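4.2 Shared tables and the length of breaks

We were delighted by how strongly the table itself shaped the coffee break. Across the 801 breaks logged at the Mellstead offices, people who sat at one large table stayed on average 6 minutes longer than those who stood at a counter, and they talked with more colleagues from other teams. 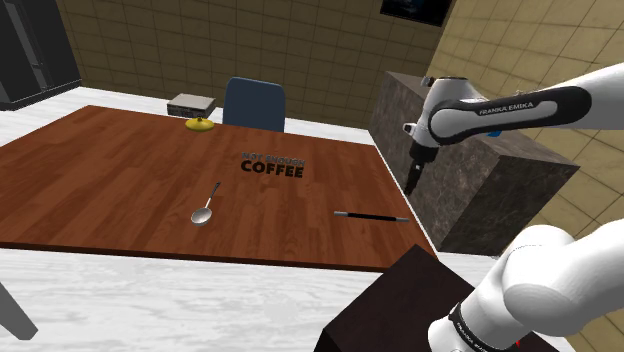 Figure 3. Tabletop with printed lettering.

Talk at the large table often began with something trivial, and we find this one of the most charming results in the study. A weak joke did the work nicely - a line like NOT ENOUGH COFFEE printed across the wood, with a spoon and a pen or marker left lying on it, gives two strangers an easy first remark. Of the openings we coded, jokes and complaints about coffee led to longer conversations than questions about work did.

Floor layout mattered too. At Skutex, where desks and kitchen share a room, breaks were shorter but far more frequent, and people drifted back to their desks still talking!

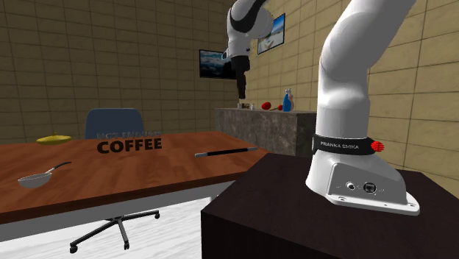

Amarasinghe objected, on reading an early draft, that frequent short breaks might simply reflect small cups, and asked us to control for cup size. We did so gladly. The effect of layout shrank a little but held at 9 of the sites, and the Zullell scale of break quality gave the same ordering.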